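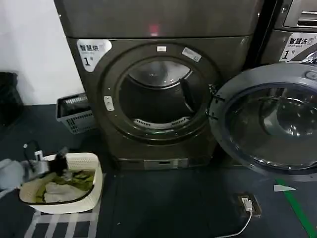
Dryer no. 1, cotton towels and the lint question

October, started 9:15 in the morning

Purpose of today: to find why the towels from the Prelach batch come out stiff on one side. Noelia Barroso wrote on the board last week that it is the dryer. I think it is the load, but I want to have it on paper before we discuss with Whitfield again.

I used only dryer no. 1, the dark gray one with the white sticker 智慧烘 (it means smart drying, I asked). Please write the dryer number in your entries. Half of the older pages say only "dryer" and now I can not compare them with anything.

Before the first load

Door fully open to the right, so that I can look at the lint grille in the lower lip of the opening. The slots are vertical and narrow. The soft brush from the Imatberg box goes in well, the blue one is too thick and bends. I brushed along the slots and not across them. Across, the lint is pushed down between them and then you need the tweezers.

I also wiped the steel inside the drum with a damp cloth, then with a dry one. The baffle has an edge where threads like to catch, so I passed the hand over it slowly. I felt nothing sharp. If somebody feels something sharp there, please do not use a file on it, tell Nosipho Botha first.

Load A

Towels, Prelach, spun at 800 in the washer. I put them in one by one, shaken open. The drum was filled to the half, measured only by eye. Normal program, no sheets, no balls.

Result: soft on both sides. Corners a little warmer than the middle. One towel had its hanging loop turned inside out and the loop was still damp, I put this towel on the rack.

Load B

Same type of towels, same spin, but put in how they come from the washer, in a rope. This is how we did it in the summer when there was much work.

Result: stiff on one side, as in the complaint. Three towels had rolled themselves inside a bigger one and the middle of this roll was clearly wet. So the stiff side is the outside of the roll, which was dried too long while the inside had no air. I am quite satisfied with this explanation. Noelia is less satisfied. She says that two loads are not enough and she is right, so we will repeat it.

Load C

Ropes again, but I stopped after 15 minutes, opened the door, separated everything by hand and started again. Result almost like A. It costs some work but it is a possible compromise for the evening shift.

Lint

After every load I collected the lint from the grille and weighed it in a small dish. Load A 2 g, load B 2 g, load C a bit less, but I believe I lost some of it on the floor when I walked to the scale. I would not use the number for C. The lint is white with blue hairs in it. The blue must come from the Uvodau bathrobes, which are not part of this test, so the air channel or the drum still had something from before. For next time: run empty and clean again before the first load.

Things to remember

The latch catch on the left side of the opening collects lint too, in the two small holes. A cotton stick is enough.

The glass of the door shows every finger. Please take the door by the rim.

The small silver label at the upper right of the ring has print which I could not read well. If somebody has the papers of the machine, please copy the type number here: ....................

The notebook page with the Whitfield order (3000 towels, two deliveries) is in the green folder, not in this book. I mention it because I searched for it a long time.

Open points

Repeat A and B with dryer no. 2, to see if the roll forms there also. Same spin, same towels, same person who loads.

Ask Nosipho if the evening shift can accept the stop in the middle of the program. If they can not, then we must change how the towels leave the washer, and for this we need a second table.

Noelia wants to try a smaller load in ropes. I have kept a bag of towels for her on the lower shelf, marked D. Please do not fold them.

Finished 14:40. Grille brushed, drum wiped, door left open for airing.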